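Home | News | Projects | Downloads | People | Contact

Vonda planner update moves door and floor checks into simulation

The Balham software group behind the Vonda motion planner has released a new version, with most of the changes aimed at how a mobile arm decides where to look before it moves. The update is available to existing users now and will be the default download from May.

Vonda is the part of the control software that takes a goal, such as reaching a handle, and works out a path for the arm and its gripper. Until this version it treated the wrist camera as a passenger. The arm planned its route from a stored map of the room and only compared that map with the camera view once it had arrived. If the map was out, the planner stopped and started again from the beginning.

The new version checks the view while the path is still being worked out. If a stretch of the path would leave the camera with too little to go on, the planner gives that stretch a higher cost and looks for another way round. Users can set how strongly this counts, or turn it off.

Ridwan Tuhumury, who leads the planning work, said plain surfaces had caused more trouble than clutter. "A patterned floor gives you plenty of texture, but a lot of it looks alike from close up," he said. "The old code would match one patch to another and be quite sure of itself. A door frame or a window gives you long straight edges, and those are much easier to place."

The group tests each change in Pliseren, its in-house simulator, before anything runs on hardware. The test set for this release has 783 start positions spread over 9 simulated homes, and many begin with the wrist turned well away from level.
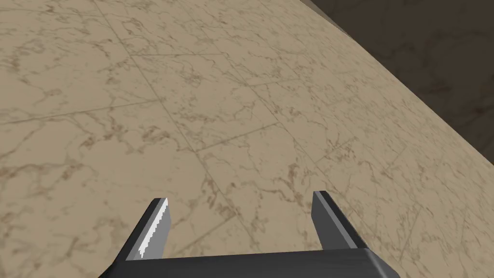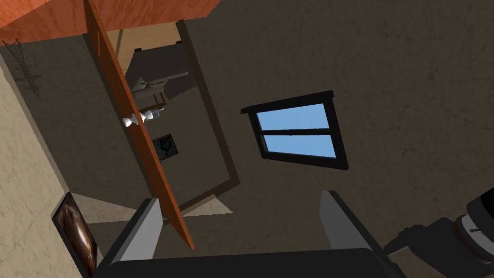 Wrist views in simulation, with the gripper open

Each start position is run with the old planner and the new one, using the same goal and the same time limit. Of the 783, the old version gave up on 204 before reaching the goal. The new version gave up on 90. Most of the remaining failures were in narrow passages, where there is little choice of path whatever the camera can see.

Planning takes longer with the check turned on. Tuhumury said the delay was small on a desktop machine but could be noticed on the smaller computers fitted to some mobile bases. A lighter setting is included for those, which checks only the last part of the path.

The release also changes the log format. Each planned path is now saved with the camera pose at every step, so that a failed run can be loaded into Pliseren and played back from the same viewpoint. Logs from earlier versions can still be read but do not carry the extra data. A conversion script is in the tools folder.

Wijaya, the group's grasp library, works with the new version without changes. Users who have written their own cost functions will need to add one argument, and the upgrade notes give the details.

Contact the news desk | Copyright Vonda project, Balham | Back to top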